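4. Sorting and Picking Up Clothing

4.1 Scope of the task

The question of whether a machine can do the laundry is usually put as a question about folding. Folding is the part that people dislike, and it is the part that has drawn the most attention in published work. The household study at Sokwood began at an earlier point. Before a shirt can be folded, it must be found, told apart from whatever is lying against it, taken hold of in a useful place, and lifted without bringing its neighbors along. This section reports on that earlier stage. Folding is treated in Section 5, and the carrying of finished items to a shelf is left for later work.

The unit of work was defined as follows. Several items of clothing were placed by hand on a flat surface closed in by low walls. A single arm with a two-finger gripper was to remove one item, hold it clear of the surface, and set it down in a second area. The item to be removed was named in advance by color and type. An attempt was scored as a success only if the named item, and no other, reached the second area. Partial results, such as an item dragged over the wall while still touching the surface, were scored as failures and coded by cause.

The operators recorded 1005 attempts. Those in which the arm was stopped for reasons that had nothing to do with the clothing were removed, which left 1000 for analysis. All rates discussed in Section 6 refer to this smaller set.

4.2 Work area

It was decided early that the work area should not look like a laboratory bench. Plain backgrounds make cloth easy to separate from its surroundings, and a method tuned on a plain background tends to lose much of its accuracy when it is moved to a bedroom or a utility room. The area used here has a floor with a gray-and-white marble pattern and walls covered in pink wallpaper with cream urns, vines and flowers. A metal trim marks the corner where the back wall and the right wall meet. Both prints were chosen by Khadija Ouazzani, who was responsible for the layout, on the ground that busy patterns of this kind are common in homes and rare in published test sets.

The choice had consequences for vision. The veins in the floor pattern form long, curved edges that are close in shape to the outline of a sleeve or a hem. Pale garments are the harder case. A blush or cream shirt lying on pale gray veining, near a pink wall, offers little contrast at its border, and the soft shadows in its folds may be read as part of the pattern below. Small parts that a person uses without thinking, such as a row of buttons, are of less help to the machine when they are translucent and take on the tone of the cloth around them.

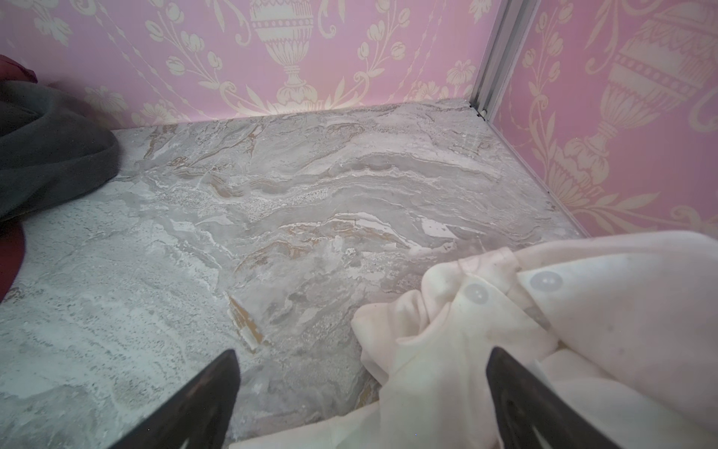
For this reason the segmentation step was not asked to draw a full outline of each garment. It was asked for something more modest: a region that was very likely to be cloth, together with an estimate of which way the nearest fold was running. The gripper could then approach across the fold and close on it. A full outline was built up afterward, once the item was hanging and its lower edge could be seen against a known background. Trials with the full-outline method are described in the appendix and are not included in the results.

Lighting was kept soft and even for the recordings. This is a limit of the study and should be read as one. Homes have windows, lamps behind the user, and glare from smooth surfaces. A short series under a single strong lamp was started in October but was set aside when it became clear that the lamp could not be placed the same way from one session to the next.

4.3 Gripper and approach

The gripper has 2 fingers, both dark and tapered toward the tip. No suction and no added rollers were used. It was chosen because it is close to what a buyer of a general-purpose household arm would receive, and because a special tool for cloth would have answered a different question. A machine that needs one hand for shirts and another for dishes has not yet entered the household in any practical sense.

The camera rides with the gripper and looks out past the fingers. This position gives a close view of the contact point, at the price of a view of the whole. When the arm is low, the fingers cover part of the surface and the item being approached may run out of sight. The planner therefore takes a view from a higher position, stores a coarse map of the cloth regions, and descends with that map in memory. The map is discarded after every contact, as even a light touch changes the shape of a loose garment enough to make the old map misleading.

Approach angles were limited by the walls. Items near the back corner could be reached only from above or from the open side, and the arm controller rejected any path that brought a finger close to the metal trim. Operators noted that this rule was strict. It was not relaxed during the study, so that all attempts would be made under the same conditions.

4.4 Separate items and heaps

Two arrangements account for most of the material. In the first, a garment lies by itself and the fingers have open surface on at least one side. In the second, several items are bunched together, with one partly covering another. The difference matters more than color, weight or size.

With a separate item, the main source of error was a grasp that closed on too little cloth. The fingers met, the fold slipped out, and the garment was left much as it had been found. Such failures are cheap. They cost time, but a second try starts from a similar position, and the controller can be told simply to go a little lower.

Heaps behave in another way. A maroon garment lying over a dark gray fleece or knit presents two fabrics at a single edge, and the fingers cannot feel which of them has been caught. Thick, soft cloth fills the gap between the fingers first and shields the thinner layer. Seams, cuffs and tabs catch on one another during the lift. A heap pushed up against a wall adds a further problem, in that the rear edge, often the best place to take hold, is out of reach. Figure 3 shows an arrangement of this second type, with the open gripper over the marble-patterned surface and the heap at the upper left.

Hiba Saliba proposed a simple test to be run after each lift from a heap. The arm pauses at a fixed height and makes a short sideways motion. If the color regions in view move together, the lift is treated as suspect and the load is lowered again. If only the named region moves, the lift continues. The test is slow, and it cannot tell two items of the same color apart, but it requires no extra sensor and was kept for the full set of recordings.

4.5 Comparison with hand work

A person doing the same job does not work one garment at a time in the sense used here. People shake a heap loose, spread it with the flat of the hand, and hold one item down while pulling at another. Each of these steps depends on a second hand or on a broad contact surface, and neither was available to the arm. It would be fair to say that the single gripper was set a task that people would find awkward under the same terms – anyone may try it with a pair of kitchen tongs.

The comparison is still worth making, for the reason that household machines are judged against people and not against people holding tongs. The Dimitrov protocol, which we follow for scoring, allows the machine unlimited time but no help. Under those terms the present system may be called useful for separate items and unreliable for heaps. We do not think better vision alone would close the gap. A supporting surface, a second arm, or a routine for spreading the heap before the first grasp would each be likely to do more, and the Hivitz controller in its current form can support only the last of these.

Figure 3. Open gripper and heaped clothing, including maroon and charcoal-gray items, in the patterned work area. View from the camera carried with the gripper.
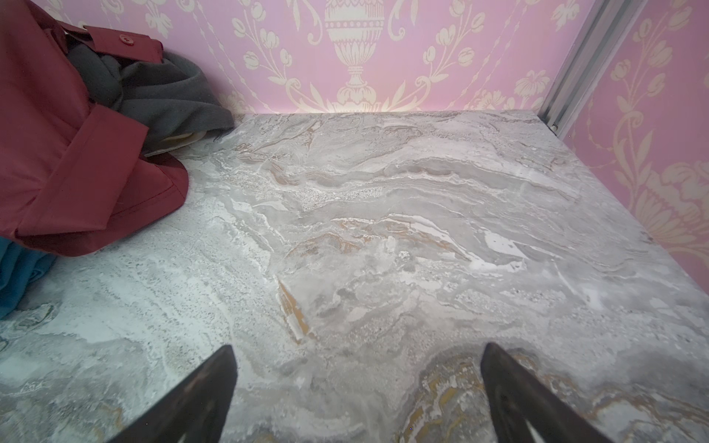

Sokwood, December 27, 2021

The following statement on readiness was agreed by the authors and is given here as it was entered in the project record.

Clearing a surface of loose clothing should not at present be offered as an unattended household function. Where items have been spread out beforehand by a person, a single arm of the type studied can move them to a second place with occasional repeat attempts, and it may be left to do so while the person remains in the room. Where items are heaped, the arm should be used only under direct supervision. The operator should be able to stop the lift and part the items by hand.

The statement covers clothing only. Towels and bed linen were not tested, and their size relative to the work area would have made the scoring rules in Section 4.1 hard to apply. Wet laundry was also left out. The added weight and the tendency of wet layers to cling would call for a separate series, with different limits on grip force and a surface that can be dried between attempts.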